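Covoiturage Triltska : vos questions sur la sécurité routière

Vous êtes de plus en plus nombreux à partager vos trajets vers Osamora, et on s'en réjouit ! Voici les réponses aux questions qui reviennent le plus souvent.

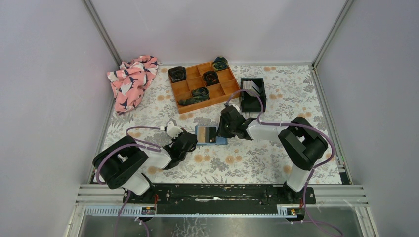

Combien de personnes participent déjà ?
Nous sommes 319 inscrits, conducteurs et passagers confondus. En juin, on n'était qu'une poignée – quel chemin parcouru !

Faut-il un gilet réfléchissant pour chaque passager ?
La loi l'impose au conducteur. Chez nous, c'est un gilet par siège, à portée de main et pas dans le coffre. Lenka Mikuš en prête volontiers au point de départ.

Que faire si l'on arrive le premier sur un accident ?
Protéger, alerter, secourir, dans cet ordre. Feux de détresse, tout le monde derrière la glissière, puis appel au 112. On ne déplace pas un blessé, sauf danger immédiat.

La formation aux premiers secours est-elle ouverte aux débutants ?
Bien sûr, et elle est passionnante ! Joaquim Teixeira l'anime par groupes de 11, pendant deux heures environ. Prochaine séance le mardi 29 novembre, salle Shabalala.

Mon conducteur roule trop vite, à qui en parler ?
À lui d'abord, si vous vous sentez à l'aise. Sinon, écrivez à Alžběta Koubek, votre message restera confidentiel.

Et en cas de brouillard ou de verglas ?
Le départ peut être repoussé de 20 minutes, ou annulé. Marek Štěpánek prévient tout le monde par SMS – pensez à garder votre numéro à jour dans votre profil.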